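Lostdale Robotics Club, Attempt 80

The club met in the shop wing after the buses left. We had two arms, one table, and a cup of toothbrushes, and by July the arms were supposed to put every brush in the cup without help.

I had the left arm that night. My sister had the right. She hadn't spoken to me since I told our parents she was quitting Lemine College.

"Yours first," she said.

I brought the gripper down toward the brush by the back rail.

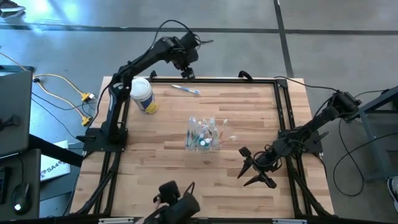 Lostdale Review, Issue 2, page 80

The log wanted a name for every run. She had called the last one Rultetti, after our old dog. I typed Từ, which was what our grandmother called her.

She read it off the screen and didn't say anything for a while.

"Go right a little," she said. "You're going to hit the lid."

I went right a little.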